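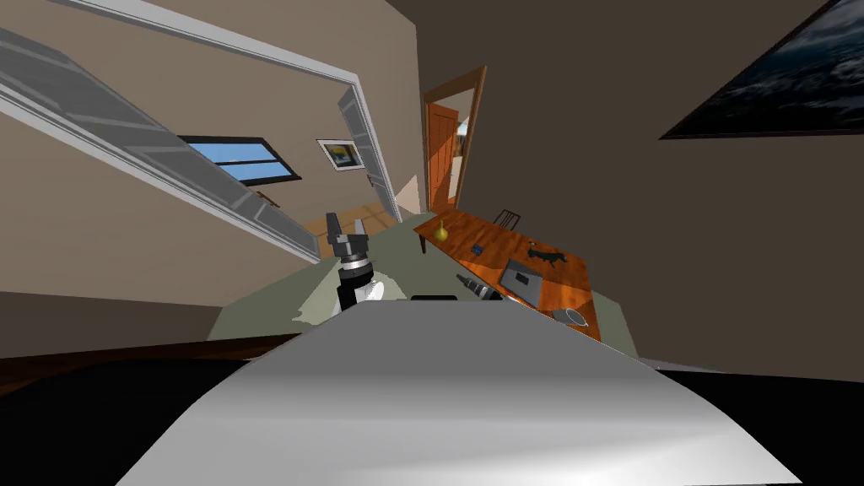

Jun 30, 2018

Sim notebook, dining room scene, tilt bug

Finally got the tilt fault to show up on demand! I've been chasing this one on and off and it kept hiding as soon as I turned logging on, so I'm writing everything down before I forget the order I did things in.

Short version: the head camera view rolls over when the base backs away from the table with the arms up. Walls, door frames, the table, everything leans hard. The physics side thinks the robot is perfectly level. Base roll and pitch in the state log are flat zero the whole way through, the bowl and the horse stay put on the table, and the contact forces at the wheels look normal. So the robot isn't falling. The view is lying to us, and the planner believes the view, and then it drives an arm somewhere it has no business going.

That last part is why I care so much. In sim it costs a reset. On the real one it would be an arm swinging at shoulder height toward whoever is standing next to the table.

How to get it:

Load the Skovico house, dining room start, the usual table set (yellow thing at the far end, horse, flat grey object, bowl). Raise both arms to the ready pose. Back up slowly, then ask for a head turn to the right while the base is still moving. Out of 40 runs tonight I got the roll in 24. If the base is stopped before the head turn I got it 0 times, same number of runs. Lovely clean split, I nearly cheered.

What I tried, in order:

Swapped the renderer settings back to the old ones. No change. Didn't really expect any, but it was the cheapest thing to rule out.

Took the arms out of it (parked low, grippers closed). Still rolls. So it isn't arm load and it isn't the self-collision check, which was my favorite theory for most of the afternoon. Goodbye theory.

Cut the physics step in half. Still rolls, but later. That was the first really interesting result, because it means timing matters.

Logged the camera pose two ways, once from the joint chain and once from whatever the Itora bridge hands to the renderer. And there it is! The two agree right up to the head turn and then the bridge one picks up a roll that the joint chain never has. It doesn't snap over, it builds up a bit per step and then stays there. Head turn back to center does not clear it. Only a reset does.

So my guess: the bridge adds the head rotation on top of its last stored pose instead of working it out fresh from the base each step. With the base stopped the stored pose is still right and you'd never notice. With the base moving you're stacking new turns on an old pose and the error goes into roll. I have not read the bridge code closely enough to swear to this. The numbers fit it very well, though.

Also found on the way, separate problem: the tilt guard never fired. It's set to stop everything at 11 degrees, and the view was way past that. The guard reads base roll only, and base roll was zero, so by its own lights it did its job. We need a second check that compares camera up with base up and stops the arms if they disagree. I put a rough one in my branch. It stopped all of the bad runs I replayed and it false-tripped 2 times, both during the first second after load, before the head joints settle. Should be easy to hold it off until the joints report ready.

Until this is fixed, please:

No head turns while the base is moving, in sim or on hardware. The Chung cell uses the same bridge build, so treat it as affected even though I haven't seen the fault there.

Don't use any tabletop data from the dining room scene where the base moves during the run. I don't trust the camera poses. The stopped-base runs look fine.

If you see the room lean, hit stop first and save the log second. The log survives a stop. I checked.

To do next

— Write the pose fresh each step in the bridge and rerun the same set
— Try the kitchen scene, same moves, see if the rate is similar
— Move the guard check out of my branch once the startup trips are gone
— Find out which July demo runs at Vestosport have the base moving, and change those scripts

Logs are in the shared folder under tilt, both pose tracks included. Plot the two roll lines on top of each other if you get a minute, it's a beautiful plot. Leaving the fresh-pose build compiling now.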